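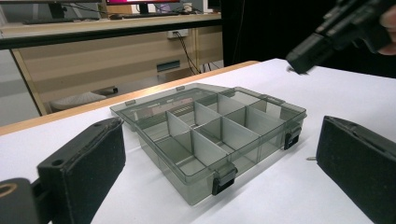 Gripper comparison, bench check sheet
Hand-held pair, padded fingers. Test piece: compartment box with snap latches.
Sheet issued 2019-07-05. Replaces the February one, which had more boxes to tick and fewer people ticking them.

1. Finger pads
Look for lifting corners and shiny patches. Press each pad with a thumb.
Result: PASS
Comment: Velano pads grip better than the Otingate ones and collect fluff better too. Wipe between runs.

2. Mounting brackets
No play at the finger root. Check fixings by hand, then with the key.
Result: PASS, after a quarter turn
Comment: Whoever wrote "tight" on the last sheet has a generous view of the word.

3. Full opening
Open both grippers to the stop and bring each one up to the box. Fingers must clear it without nudging.
Result: PASS
Comment: The Nassar fingers are short by 2 mm on this one. Their brochure calls it compact.

4. Loose hardware on the table
Clear screws, pins and offcuts before the first run.
Result: FAIL
Comment: One small silver screw or pin beside the right finger. Find out where it came from before anyone closes a gripper in anger.

5. Latches
Two black snap latches, one on the long side and one on the short. Open and close with grippers only, 40 cycles. Stop if the plastic whitens.
Result: PASS with remarks
Comment: The short-side latch wants a second gripper to steady the box. With one gripper you mostly get a tour of the table.

6. Lid
Fold right back until it lies flat. Fingers stay off the hinge.
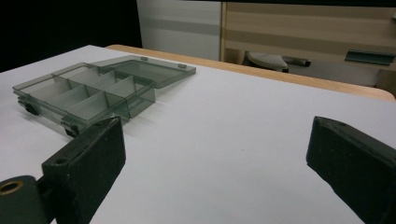 Item 6: lid folded back flat, fingers spread.

Result: PASS
Comment: Tinted plastic on a white top is hard on the Fadgate tracking software. It loses the dividers and reports a tray. Try the lamp at 30 degrees before blaming the camera.

7. Cables and floor
Nothing trailing where the operator stands.
Result: PASS
Comment: Keep it so.

Next inspection: after 200 runs, or the first odd noise.
Outstanding: item 4.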